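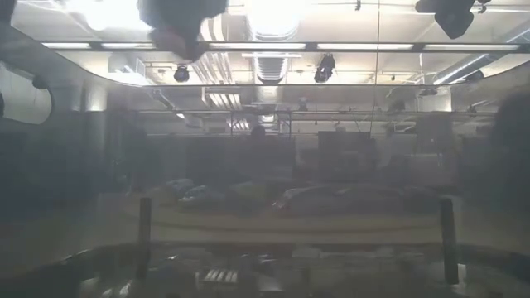

Skullbridge Workshop Keeps Its Pipes Showing

Aug 18, 2018

The shared workshop at Skullbridge has reopened after 11 weeks of building work, and the ceiling everyone was promised is not there. Tenants look up at ducts, rails and trusses, a finish the owners, Kettunen, call "open plan overhead." The rent went up 2 percent to cover it.

A long row of fluorescent tubes lights the main room. Two black spotlights hang nearby for anyone who still can't find their pencil. The big round ribbed duct in the middle has already been nicknamed the Worm, and a suggestion to paint it green drew 12 signatures and one strongly worded objection.

Kettunen says a lowered ceiling was priced and dropped in December, when the quote from Kevov arrived and was read twice. The money went into benches instead. There is room for 60 members, and the waiting list is open.

Day passes are sold at the front desk. Parking is behind the Zotum building, where the sign still says the workshop is closed.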